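Handout 3: Getting the Table Ready (before any food shows up!)

Okay, so last time we ran long on knives and I never got to setup. I'm putting it in writing so you can read it before you come in, and then we can spend our time together plating. This is for the Table and Tray Service class, both sections, and it goes with the Galli reading in your packet (the short one, not the one with the charts).

I learned this stuff from Nandini Acharya when I was working banquets at Fallton, where on a big night we'd send out up to 700 plates. She would not let anybody set down a single dish until the table was wiped, dried and looked at from the side. Looked at from the side! I thought that was a bit much for my first month or so. Then I started doing it and I've never stopped, and now you get to do it too.

So, the first job is the surface. Damp cloth, long overlapping strokes, always toward you, then a dry cloth right after. Don't go in circles, you just move the crumbs around in a ring. When you think you're done, crouch down until your eyes are close to table height and look across it toward a light. Pale coverings show specks a lot better than dark ones do, so if you have a choice, practice on a pale one. Check along the rim too.

Next comes the tray. Bring it in empty and put it down on one half of the table, leaving the other half clear to work on. I like mine on the right because I'm right-handed and I load with my right hand. Lefties, flip it. You can set it square to the table or on a slant, whichever lets you reach the far end without leaning over the food.

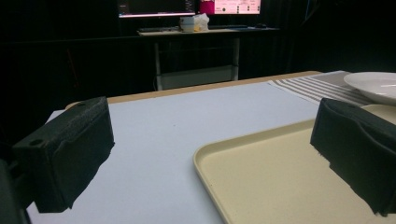

Fig. 1. Cream tray with a raised lip, set on the right half of a pale tabletop. Note the few tiny specks near the middle of the table.

Those specks are what I mean by looking from the side. They're small enough to miss if you're standing up and thinking about lunch, and they will end up on the bottom of a bowl. Wipe again, dry again, and then load.

A word on tray lips. A raised, rounded edge is your friend when you're carrying, and a bit of a pain when you're wiping, because crumbs like to sit where the floor of the tray meets the side. Wrap one finger in the cloth and run it all the way round. Sebastião Damasceno uses a soft pastry brush for this (he teaches the bread class, so of course he does) and it works great on dry crumbs. Sticky stuff needs the cloth.

For practice: set up and clear a table with one empty tray, 14 times through, with a partner watching from the side. Swap places halfway. Bring two clean cloths each, and please label them, I have a whole drawer of orphans from March.

Reading for next time is the Galli section on loading order, heavy pieces first.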